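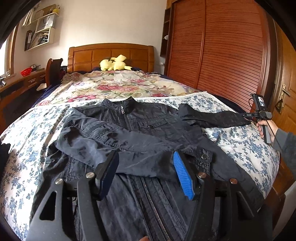 By the time the second family came up the stairs, Kha Lã had stopped being embarrassed about her bedroom. The open day had been Arlo's idea, and Arlo Quintanilla had the kind of voice that made you say yes before you'd finished your coffee. Every house on Okafor Street that was helping with the Rastow project would show the neighbors what went on, and there would be cake.

"So you're teaching it to fold," said a man from the far end of Mallodville, leaning in at the door with his hat in his hands.

"We're teaching it to fold the way people fold," said Arlo, who had the grippers and was enjoying himself enormously. "One sleeve over, then the other, then up from the hem. Kha's jacket is the hard one - all that zipper."

It was her brother's jacket, in fact, and she had folded it herself more times than she could say, always in a hurry, always badly. It was strange to think that some machine down in Lavberg might one day do it with her own bad habits, tucking the cuff under a little crooked, the way their mother used to.

"Does it mind if you get it wrong?" asked the man's little girl.

Arlo thought about that for longer than Kha expected. "No," he said. "Getting it wrong is useful too. Do you want a turn?"

She did, very much. Kha moved the chair back to make room, and went down to see whether there was any cake left.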